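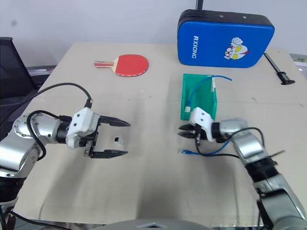
# Opening Night at the Kunthorpe

By ten past six the line ran all the way down Quintela Street, and I was in it, hopping! I'd waited since May for the Barnuline murals, all 40 of them, and my shoes already hurt.

Then the doors opened and oh, the blue. A whole wall of it, wet-looking and huge, with one tiny orange boat.

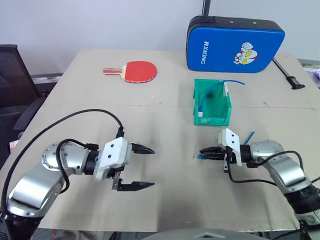

## The Back Room

A woman in a paint-stiff coat stood beside me.

"Too much blue?" she asked.

"More!" I said.

She laughed, took a brush from her pocket and signed my ticket *Dameck*.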